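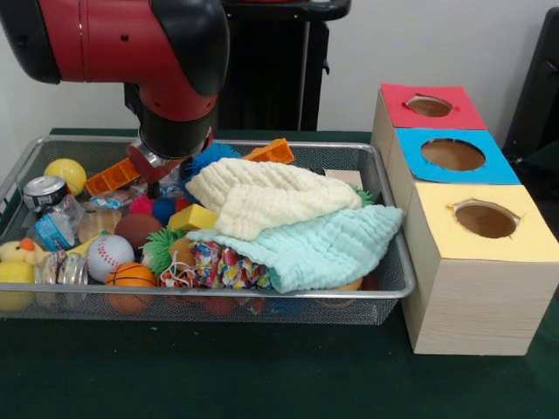
Photo: Bruvow Community Workshop

Plorkeck Household Reuse and Recycling Project
Progress report to the Gustasham Fund
29 pages of supporting accounts are sent separately.
December 29, 2018

1. Period covered

This report covers the second half of the grant. The first report dealt with the lease, the insurance and the fitting out of the sorting room, and we have not repeated that here.

2. Collections

The kerbside round now reaches 236 households in Plorkeck and the lower part of Bruvow. We had planned to add the streets behind the school in the autumn but put this off until the van had been repaired. It was off the road for most of November with a gearbox fault. During that time we hired a smaller vehicle and ran the round over two mornings instead of one. No collection was missed, though several were late and we had complaints from the top end of Bruvow, where bags were left out in the rain.

Cans and plastic bottles still make up most of what we pick up by volume. Glass is down a little, which we put down to the new bottle bank at the supermarket. Toys and small household goods have gone up a good deal. We did not expect this when we wrote the bid and had set aside only one bay for them. They now fill two bays and part of the corridor.

3. Sorting and resale

Items fit for reuse are cleaned, checked and priced on site. The shop opens on three afternoons a week. Toys sell quickly if they are complete. Building blocks and balls are sold loose by the bag, and this has worked better than trying to make up sets. Electrical goods are slower because each one has to be tested, and we have only one person trained to do it. A second is booked on the course in the spring.

Drinks containers that come in mixed with reuse items are a nuisance. They leak on soft toys and books, and we have thrown away good stock as a result. A new leaflet went out with the winter calendar asking people to rinse and bag them separately. It is too early to say if it has made a difference.

4. Repair sessions

We held five repair sessions in the period and 117 people came. Lamps, toasters and bicycles were the most common things brought in. Roughly 45 items went home mended. Others needed parts, and we now keep a small stock of plugs, fuses and inner tubes so that fewer people have to come back. The session planned for Man village hall was moved to Plorkeck when the hall's heating failed. We have offered Man a new date.

5. Spending

Spending is close to budget apart from vehicle costs. The repair and the hire together used up the whole of the contingency line. We covered the rest from shop income and are not asking for more money. Rent and electricity are as forecast. There is an underspend on publicity, as the parish newsletter carried our notices free of charge, and we would like your agreement to move this to shelving for the second toy bay.

6. Problems and risks

Storage is the main one. The landlord has offered us the lock-up next door but wants a two-year term, and our funding does not run that long. We have asked for a shorter agreement and are waiting for a reply.

The van is old and will need replacing before long. We are getting prices for a second-hand one with a lower loading height, as lifting is hard on the crew.

7. Next period

The delayed streets in Bruvow will join the round once the van has run for a full month without trouble. The shop will try a Saturday morning opening. We will also begin weighing toys and household goods separately from other reuse items, as you asked at the last visit, and the figures will be in the final report.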